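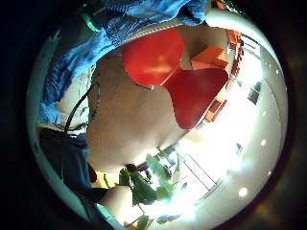

The red chair, with the orange box behind it.

Veerle Peeters did not believe in the chair. She believed it existed, since it was right there, red and shiny as a candy apple, with a waist in the middle where the seat pinched off from the back. What she did not believe was the price.

"Three thousand, eight hundred and ninety," said Roel.

"For one."

"For the one. It's a Wuyts."

She had heard of Wuyts the way she had heard of certain wines. Roel Dijkstra had been clearing his uncle's showroom since June and had become an expert in everything his uncle left behind. In May he had not known a stool from a bench.

"Who says it's a Wuyts?"

"Holger."

"Holger sells tires."

"Holger's mother had one."

Veerle pushed some leaves out of her face. The plants had been let go, and they now reached into the place where a customer was supposed to stand and admire things. She put her hand on the upper part of the chair and pressed. It gave a little. She turned it over and looked for a stamp or a label, any kind of name. There was a number, 281, in what looked to her like grease pencil.

"That's the serial number," said Roel.

"It's written by hand."

"They were made by hand."

She set it back on its feet. She had come for a desk. The ad had said desk, and she had driven over an hour on the strength of that word, and when she got here the desk had gone that morning to a woman named Nathalie Van Hecke, who Roel said had cried when she saw it. Veerle doubted that too. She had never met anybody who cried at a desk.

"What's in the orange box?"

"Oh, that stays closed."

"Why?"

He thought about it, and she watched him think. "Condition," he said.

"Condition of what?"

"Of the contents. My uncle was very clear. Box goes with the chair, box stays closed. Dirk Brouwer offered me extra to open it and I told him no."

"Did Dirk Brouwer buy the chair?"

"Dirk's still considering."

She picked up the box. It weighed next to nothing, and when she tipped it something slid from one end to the other and stopped. Roel took a step and then seemed to decide that a step was enough. He had his uncle's way of standing, she noticed, hands hanging as if somebody had just taken a tray from them. She had bought a lamp from the uncle once. It had been a genuine Stalto until she got it home.

"Forty-two," she said.

"Forty-two hundred?"

"Forty-two. For the chair. You can keep the box."

"It's a set."

"Then forty-two for the set."

He laughed, a bit too long, and went to the window and looked out at her car. She knew what he was doing. He was working out whether the chair would fit in the back, and a man who believes he owns a Wuyts does not do that for forty-two.

"There was a fellow here at eleven," he said to the glass. "He's coming back with cash."

"All right," said Veerle. "I'll wait for him."

She sat down in the red chair with the box on her knees. It was comfortable, which annoyed her. Roel stayed at the window for a while, then went into the back and ran some water, and she slid her thumbnail under the edge of the lid.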